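实验记录 十一月 柔性电极组,Pesgate 楼三层

接上一本的末页。上一本写满了,最后三行写在封底,字迹潦草,有需要的人自己去翻。

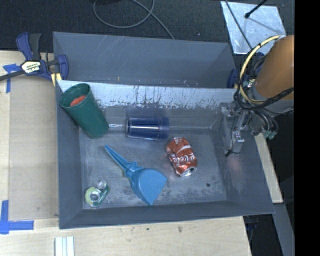 先说阻抗。Follora 第二版阵列泡在盐水里过了一夜,早上测下来,1 kHz 阻抗大部分通道还在能看的范围里,靠近折弯处的 5 个通道明显飘高。第一版也是折弯处出问题,当时我们在组会上一致认定是封装时手抖。这一版是换了人封装的,手不抖,位置一样。我向当时被冤枉的同事(就是我)表示歉意。

怀疑对象按顺序:折弯半径太小,金走线上有微裂;聚酰亚胺在焊盘边上翘了,盐水往里钻;夹具压得太狠。第三个最好查,所以先查第三个。把夹具松了一档重测,没有变化。松了两档,样品掉进烧杯,也没有变化,说明至少样品是结实的。

Halina Borkowska 路过看了一眼曲线,说相位不像断线,像漏。她说话一向这么短。我回去把相位图单独画出来,确实低频段往电容那头弯的程度不够,断线的通道应该干净利落地跑到开路去。这样看第二个怀疑对象嫌疑上升。明天切一片看截面,今天切片机排不上,登记表已经被隔壁组画满了,有一格写的是“待定”,占了一下午。

前置放大器

Dehghan 板子到了新的一版。上一版的工频干扰大得可以拿来对表,这一版把参考电极的走线挪到了里层,底噪好看了很多。输入全部短接时安静得让人起疑,我检查了两遍电源有没有开。开了。

接上琼脂模型以后的情况:
通道 1 到 16 正常。
通道 17 没有信号。拔下来重插,有信号。再拔再插,没有信号。连接器的问题,和上一版是同一个型号,当时我在本子上写了“下次一定换”,翻了翻,写过两次。
其余通道有一个很规律的小尖峰,间隔整齐,一度让人激动,以为琼脂有了想法。关掉旁边的恒温水浴,尖峰就没了。水浴的继电器比我们的大多数信号源更守时。

水浴以后和放大器分两个插座,最好分两面墙。已经贴了条子。条子用的是能撕下来的那种胶,所以请各位高抬贵手。

解码那边

Montserrat Orozco 把上周的离线解码重跑了一遍。数据还是公开的那套手部运动皮层记录,我们自己没有数据,短期内也不会有,伦理申请写到第几稿我已经不问了。她把窗口长度从 104 毫秒改到 200 毫秒,相关系数涨得很漂亮,漂亮到她自己先不信。查下来是切分训练集和测试集的时候窗口重叠,测试集里有一截训练集见过的东西。改掉之后涨幅缩水大半,剩下的那点算真的。

她提议在脚本里加一句断言,重叠就直接报错退出。我赞成。去年有过一版结果也是这么好看的,已经做成了海报,现在那张海报背面朝外,垫在显微镜防震台的一条腿下面,算是为科研作出了贡献。

窗口加长的代价是延迟。离线跑的时候谁也不在乎延迟,真要闭环的话,光标总是比人的意思慢一拍,用的人会不停地往回纠正,越纠越歪。这一点我和她意见不完全一致。她觉得可以用预测补回来,我觉得先别补,把短窗口的特征做好再说。争了一会儿,结论是两种都跑,由算得快的那台机器决定先跑谁的。那台机器是她的。

特征目前只用了过阈值的放电计数,阈值统一取负三倍均方根,偏松,噪声会混进来。她想加高频段功率,理由是电极老化以后单个放电看不清,功率还能撑一阵。这个我没有意见,正好和阻抗那边的事对得上:如果折弯处的通道早晚要漏,解码那头就得习惯坏通道。顺手请她跑一组随机丢通道的,看丢到多少开始塌。

无线那块

Flodis 模块暂时搁置。原因很俗:发热。不发送的时候一切都好,一发送就热,而它存在的全部意义就是发送。厂家回信说在规格范围之内,规格书里的条件是装在散热片上、有风。颅骨下面没有风,这个我回信的时候写得比较客气。

可选的路子有几条。降采样率,只传放电时刻,不传波形,数据量一下就下来了,代价是出了怪事没有原始波形可以查。以我们出怪事的频率,这个代价不小。或者芯片上先压缩再传,但压缩也要耗电,省下来的热可能又从另一头冒出来。Halina 的意见仍然很短:先有线。我同意,线至少不发烧。

近期不做动物,也不做任何需要对外演示的东西。上面转来一封邮件,问我们能不能在开放日做一个“意念控制”的展示,五分钟以内,最好有灯光。我回说可以展示阻抗测量,五分钟刚好测完一轮,仪器面板上有一个绿灯。对方还没有回。

杂项

铂黑电镀液快见底了,下单时注意看浓度,上回买错的那瓶还在柜子里,瓶身写了“不是这瓶”,请不要因为它满就拿它。

PBS 新配了一批,pH 记在瓶盖上。有人习惯只记在手套上,手套是要扔的。

示波器第二通道的探头补偿又跑了,方波看着像鲨鱼鳍。用前自己拧一下,小螺丝刀在抽屉左边,用完放回左边。

加速老化的 3 片样品继续留在烘箱里,别开门,想看也别开门,温度曲线上每一个坑都对应一个好奇的人。

明天:早上先抢切片机,看 17 号连接器能不能从旧板子上拆一个换型号的顶着用,下午和 Montserrat 对丢通道的设置。截面照片出来以后贴在下一页,下一页先空着,别在上面记电话。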